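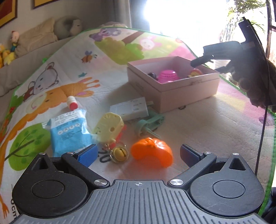 What is the lead time for the gutter guard panels on the Gronitz job?
Two weeks from receipt of a signed order, per the supplier's April price sheet.

GRONITZ EXTERIOR WORKS - PROGRESS MEETING
Minutes taken by Hatsue Ikeda. Start 2:00 p.m.

1. Previous minutes
Accepted with one correction: the downspout on the north elevation is 3 by 4 inch, as drawn.

2. Gutters
Old gutter removed on the north and east sides. Fascia behind it is soft over a length of 14 feet. Ziltdale will replace that section with primed pine and submit a price before cutting. New hangers go at 24 inches on center, fixed to rafter tails where these can be reached. The slope stays as specified.

3. Guard panels
Istirum quoted for 100 panels, aluminum, mill finish. Fukuda asked whether the brown finish could be had at the same price. Istirum to answer in writing. Order held until then.

4. Drainage
Water from the east downspout now discharges next to the basement window well. Agreed to extend the outlet by 2 lengths of solid pipe, laid to fall away from the wall. The existing splash block will be reused on the north side.

5. Open items
Fascia price: Ziltdale.
Finish price: Istirum.
Revised drainage sketch: H. Ikeda.
Color of sealant at end caps: carried over to May.

6. Other business
Ladder access along the driveway must be kept clear during deliveries.

Closed 2:50 p.m.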